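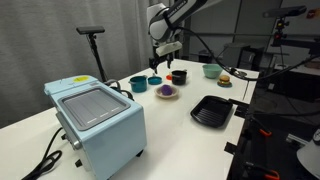

Appliance manuals have become worse at the one job they have, and the cause is a publishing decision that could be reversed within a single product cycle. Manufacturers now write one manual for every market and every variant of a product, then leave the reader to work out which parts apply. The practice saves money in the documentation department and spends it in the kitchen, at the service desk and in the returns warehouse.

I spent nine years editing technical documentation, most of them on small heating appliances, and I took part in the change I am complaining about. In the early years, each model had its own booklet. If the unit had a timer, the booklet described the timer. If it did not, the word did not appear. A change to the hardware meant a change to the text, and an editor had to sign for it.

The consolidated manual came in under the name of content reuse. The idea is sound in principle. Safety warnings, cleaning instructions and disposal rules are the same across a product family, so they should be written once, translated once and stored in one place. A good authoring system then assembles a separate booklet for each model from the shared blocks. What happened at most firms was half of this. The shared blocks were built and the assembly step was dropped. Everything was printed together, with phrases such as "on some models" and "if equipped" doing the work that the software was bought to do.

The last manual I reviewed on contract, for a countertop oven sold out of Stetville, had 44 pages in English. Eleven of them applied to the unit in the box. The rest covered a convection fan it did not have, a rotisserie it could not take and a control panel from a different series. The temperature table listed settings in an order that matched none of the dials. Each sentence in it was accurate for some product, and the technical review passed it on that basis.

Sigrun Forsberg, who ran the review group when I started, had a rule that a manual should be tested by a person holding the product. The tester was given a task, for example replacing the crumb tray or setting a lower rack position, and the editor sat behind and said nothing. It took about 2 hours per model. Most faults found this way were faults of order: the warning came after the step it applied to, or a part was named in one section and drawn in another. Proofreading does not catch these, because every line is correct when read alone.

The usual defense of the consolidated manual is that people do not read manuals anyway. I have heard this from product managers for years, generally with no figures attached. The service records I have worked with suggest something narrower. Owners do not read a manual from front to back. They open it when something has gone wrong, with one hand occupied, and look for a single fact. If they do not find it in a minute or so they call, or they return the unit as defective. A document used this way has to be short and specific. Padding it with other people's products makes it fail at the exact moment it is needed.

The second defense is cost. Oona Partanen, a former colleague who handled print purchasing, still holds that separate booklets are uneconomic for print runs under 4000, and for offset printing I think she is right. Short digital runs have changed that calculation, and online versions have removed it altogether. There is no press to set up for a web page. Yet the online manual is nearly always the same combined file, saved as a PDF and filed under a model number that covers nine variants.

My proposal is modest. Print a short booklet that covers safety, first use, the controls on this unit and cleaning. Put the full reference online, assembled for the exact model number on the rating plate. Ban the phrase "if equipped" from both. An editor who is not allowed to write it must find out whether the unit is equipped — and that inquiry is most of what technical editing consists of.

I would also put the revision month back on the cover. Many firms removed it so that old stock would not look old. Without it, a service agent on the phone cannot tell whether the caller is looking at the same page, and both can spend ten minutes finding out that step 6 was moved in August.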